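Toy food sets: gallery

Gallery page 4. The play-food shelf at Drurkell

Play food takes more wear than most toys, and it is harder to buy well than it looks. The Drurkell lending shelf in Bavbridge keeps 12 sets of it, and each one gets checked before it goes back in its bag. The pages in this gallery follow that order, one set at a time. Cups and plates are stored apart from the food and can be borrowed with any set.

The seafood set is on this page. It goes out more than any other in February, when people are stuck indoors. The loan is 2 weeks. A deposit is taken for the full set and returned when everything comes back.

Table setting with a lavender-blue plate, a light teal mug and two striped toy shrimp. 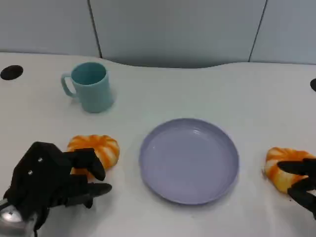 Orange, close up.

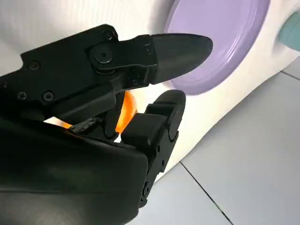
The plate again, with an orange-and-white piece near it.
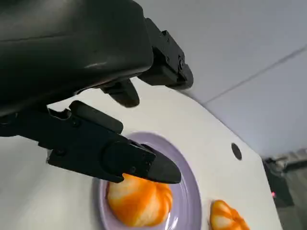

A borrower who had the seafood set for the whole of its loan wrote in to say that the shrimp were the only part her kids fought over, and that she would sooner have a bag of nothing else. She also asked for a bigger plate – theirs kept turning into a hat – and wanted to know if the pieces could go in the dishwasher.

Please wash them by hand. Cool water and a little dish soap are enough, then leave the pieces on a towel overnight. Plates can go on the top rack. Mugs should be wrapped in a dish towel before they go in the bag.

Missing pieces are charged at 60 cents each. If one shows up later, bring it in and the charge comes off.

Next page: the Zindine bakery set – bread, rolls and a cake in slices. The Demissie fruit set is being sorted and will be added when it is complete.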